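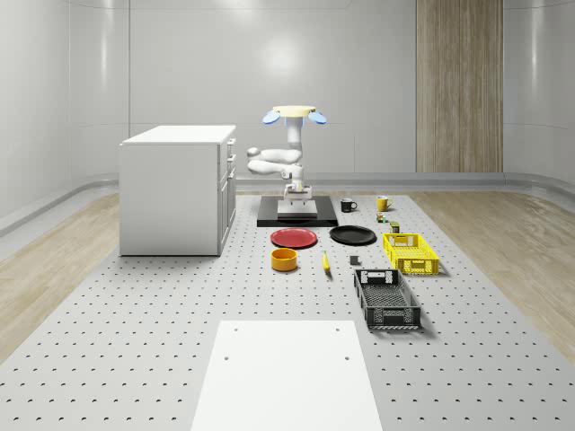

White cabinet, pale gray walls, wood-grain floor on both sides.

March 27, 2023

I have been putting off the kitchen for two years and last week I finally started on it. I don't mean new cabinets. I mean emptying the ones we have, throwing out what's dead, and deciding where things should live.

We moved to Aston in July and unpacked the kitchen in one evening because we wanted to eat. Everything went into whatever door was closest to the box. The baking pans ended up over the fridge, the spices went by the sink, and the plates went in the cabinet farthest from the dishwasher. Then we lived like that.

I started with the spices. I had three jars of cumin, all open, and a tin of mustard powder that came with me from two apartments ago. If I couldn't smell it with the lid off, it went in the trash. What was left fits in one drawer, lying flat with the labels up. I bought the drawer insert from Trilta and had to trim it with a hacksaw. The listing gave the outside size of the drawer it fits and I needed the inside size. Measure the inside.

The pans took most of Saturday. I used to stack them and now they stand on edge in a wire rack. It holds fewer pans, so the warped cookie sheet and the bundt pan are gone. I have made one bundt cake in my life and it stuck.

Plates moved next to the dishwasher. I kept walking to the old cabinet for four days and then stopped.

The part I got wrong was the pantry shelf. I bought matching containers for flour, rice, oats and sugar, and the flour one doesn't hold a full bag. So now there is a nice container of flour and, behind it, a folded-over bag with a clip on it. I'm going to look for a bigger one at Akbulut the next time I'm on that side of town - they sell the plain restaurant kind with the measurements printed on the side, and they cost less.

Total spent so far is $692, and I'll admit most of that was the new faucet, which has nothing to do with organizing. The old one dripped and I was already under there clearing out the sink cabinet. The quote I got in the fall to replace only the counters was $1,615, so the counters are staying.

Still to do: the drawer with the batteries and takeout menus, and the shelf paper under the sink. I have the paper. It's been sitting on top of the fridge where the baking pans were.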